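Stillow shop notebook – bench surfaces
November 19, 2023

White tabletop, continued. Still white, more or less.

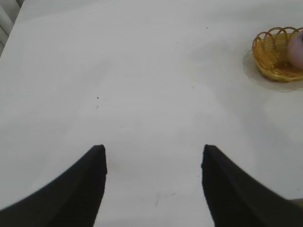
Wiped it down again with the Trulari cleaner, 4 sprays and a dry cloth, then a second dry cloth when the first gave up. The faint streaks are my main complaint. They only show when you get your head low and look along the top toward the light, so of course I now do that every time I walk past.

Tried plain warm water on a spare offcut. Fewer streaks, more smudges. Tried the old Degefa paste on the other end of the same offcut and got a shine I could have shaved in – no good for a work surface, and it smelled like a dentist's.

Rule for now: one cloth per wipe, long strokes, no circles. Whoever has been using circles knows what they did.

Coffee goes on the side shelf. This was also the rule in the last entry.

To do: order cloths (pack of 200, the small pack is a swindle). Ask Clisteron if the matte top comes in gray. Redo the offcut test in December with the heat on.

Search this notebook
Go

Recent entries
Drawer runners, part 3
Side shelf, coffee ring
Degefa paste: first try
Which cloths shed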